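検索 キーワードを入力 検索する

ノルデール通信 2月号
布をたたむ前に、まず広げる 作業台の使い方と白布の手入れ

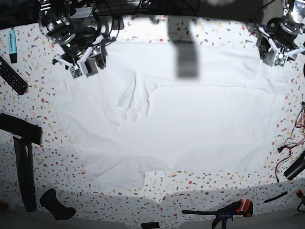
共同作業室の大きな白い布について、たたみ方がまちまちで棚に収まらないという声が続いています。2月から手順をひとつにそろえますので、布を使う方は一度目を通してください。

対象になるのは、展示の下敷きや机の覆いに使っている無地の白布です。柄物と小さいふきんは、これまでどおり引き出しに入れてください。

まず台の上を片づけます。筆記具は端に寄せるだけでも構いませんが、ふたが閉まっているかどうかは確かめてください。昨年の秋、ふたの外れたペンの上に布を置いてしまい、1枚を作業用に格下げしました。台の天板は細かい色粒の入った白なので、小さなごみや糸くずが模様にまぎれて見つけにくくなっています。目で見るだけで済ませず、手のひらで一度なでてから布をのせてください。

次に布を広げます。いきなり四隅を合わせようとすると、内側に折れ込んだ部分が残ったまま厚くなります。片側を先に平らにして、そこを軽く押さえながら、反対側のしわを外へ送っていくのが早道です。端が下にもぐっていることが多いので、縁を指でたどって引き出します。縁の線が途中で段になっているときは、たいていどこかが重なっています。

広がったら、手前から奥へ半分に折ります。折り目は強くしごかず、手で押さえる程度にしてください。長く棚に置いた布は折り目が筋になって残り、次に使うときに霧吹きとアイロンが必要になります。続けて左右を合わせ、もう一度同じ向きに折れば棚の幅に収まります。輪になったほうを手前に向けて積んでください。端が手前に来ていると、1枚抜いたときに上の布まで崩れます。

ひとりでもたためますが、大きいものは2人で持つほうが楽です。ただし、空中で引っ張り合うと布が斜めに伸びるので、仕上げは必ず台の上で行ってください。

洗濯について。汚れがついた布は棚に戻さず、入口横のかごに入れてください。洗濯は月に2回、ハヴベリ洗濯店にまとめて出しています。料金は1枚500円で、利用者の負担はありません。先月分は送料などの端数を含めて1,391円でした。自宅に持ち帰って洗う場合、漂白剤は使わないでください。前に使った布だけ青みが出て、並べると色が合わなくなりました。乾燥機も縮みの原因になるため避けてください。

アイロンは流しの脇の棚にあります。台の天板に直接布を置いてかけることはできません。アイロン用の敷物を広げ、その上でお願いします。敷物は幅が足りないので、布を少しずつずらしながらかけることになります。かけ終えた部分が床につかないよう、台の奥側へ送ってください。

布の整理を担当しているバオシャン・パン(Baoshan Pan)さんから、次の連絡がありました。

「しわがあること自体は問題ありません。困るのは、丸めたまま棚に押し込まれている場合です。時間がないときは、たたまずに台の上に広げておいてもらえれば、あとでこちらでたたみます。」

そのまま置いて帰る場合は、名前と使った日を書いた紙を布の横に置いてください。布の上には置かないでください。インクが移ることがあります。

新しい白布は、コカール商店に注文済みです。これまでのものより少し厚手で、届き次第、一度水を通してから棚に入れます。古い布と厚みが違うため、同じ山には積みません。棚のいちばん下の段を空けておきますので、そこに私物を置いている方は2月中に移動をお願いします。

傷みの目立つ布は塗装作業の下敷きに回します。必要な方は作業室の受付に申し出てください。大きく切り分けたものをお渡しします。

最近の記事
・作業室の棚の割り当てが変わります
・グラーカンス館の展示机、貸し出し再開
・アイロン用敷物の洗い方
・引き出しの中の小さいふきんについて
・1月号 テープのりの跡を天板から落とす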